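Food Packaging Basics, Unit 6: Wrappers and Shelf Life

Okay, last week we got through cans and jars, so now it's the thin stuff. I love this unit (I know, I know, it's plastic film). A wrapper has to keep water where it belongs. Hard candy pulls moisture out of the air and goes sticky, while bread loses it and goes stale, so the same film won't suit both. Write that down, it comes back in the March quiz!

When I worked at the Trollstead plant we ran a caramel called Juleo, and our whole summer was one long fight with humidity. We'd keep 20 pieces on a shelf by the loading door and unwrap a few every morning to see how badly they stuck.
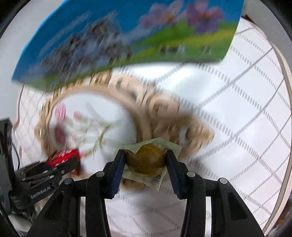

Then there's the seal. A twist is cheap and quick but it leaks air — fine for something eaten in a month or two. A heat seal holds much longer, though you need a clean edge, and one crumb in the seal ruins it. I once threw out 2214 bars over a dirty sealing jaw, and I'm still a little sore about it.

Labels go on after sealing. Leave a flat spot for the barcode, as scanners hate wrinkles.

For next time, read chapter 7 and bring two empty wrappers from home, one twisted and one sealed. Rinse them first, please — the Hiltamside room gets ants.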